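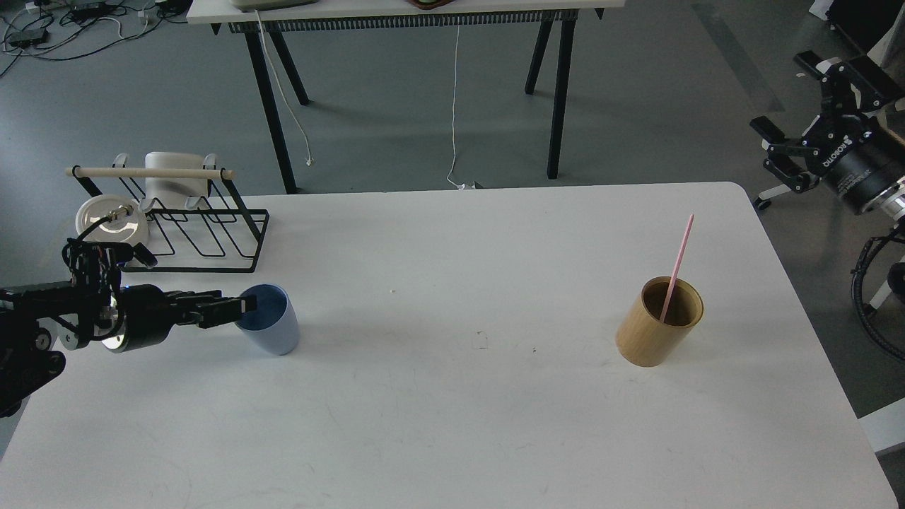
Kitchen > Cups and Dishes > Cleaning and Care

Search questions, e.g. "stained mug"

Can I keep using a bamboo cup for cold drinks, or is it just for show?

Asked by Ah-rin Seo
3,575 views

So I finally got rid of most of my mismatched cups and I'm down to a couple of plastic ones (light blue, had them forever) and a bamboo cup from Enorora that my sister gave me in August. I love the bamboo one! It's the perfect height for a straw and I drink iced barley tea out of it pretty much all day. The trouble is it's started to smell a bit musty inside, and the inside looks darker than the outside now, though maybe it always did and I never looked.

I wash it by hand with regular dish soap and stand it upside down in my wire rack overnight. My rack is the kind with zigzag slots, great for plates, not so great for cups – they sort of perch on top and tip over if you breathe on them. Should I be drying it some other way? And is there anything I can do about the smell, or is it done for? I also have a white table that picks up gray scuffs from everything I put on it, so if anyone has a trick for that too I'm all ears.

5 comments

Robel Fikre answered:

It's not done for. Mine smelled like a wet basement last year and I still use it. Fill it with warm water and a spoonful of baking soda, leave it maybe half an hour, dump it, rinse well, and then dry the inside with a towel right away. I think the towel is the part you're missing. Then lay it on its side somewhere with air going through, turn it once or twice, and don't put it away in a cupboard until the next day. Upside down on a flat surface is bad, the damp just sits in there.

I wouldn't leave tea in it all day either. Drink it, rinse it, fill it again. If you see black spots that don't scrub off, throw it out, I wouldn't mess with that. And never the dishwasher! I cracked my first one that way, it split right down the side.

Once it's totally dry you can rub a little food-grade mineral oil on the outside. I skip the inside, but people argue about that.

6 people found this helpful

Gil-soo Jin answered:

just use the plastic one for tea lol. bamboo is for toothbrushes

Si-eun Ok answered:

Agree with Robel on the towel. For the table, try a damp melamine sponge, very lightly, and test a corner first – I took the shine off a shelf once by going at it too hard. Also wash your straw with one of those skinny brushes, if it's a reusable one. I blamed my cup for weeks and half the smell was the straw.

Share (5)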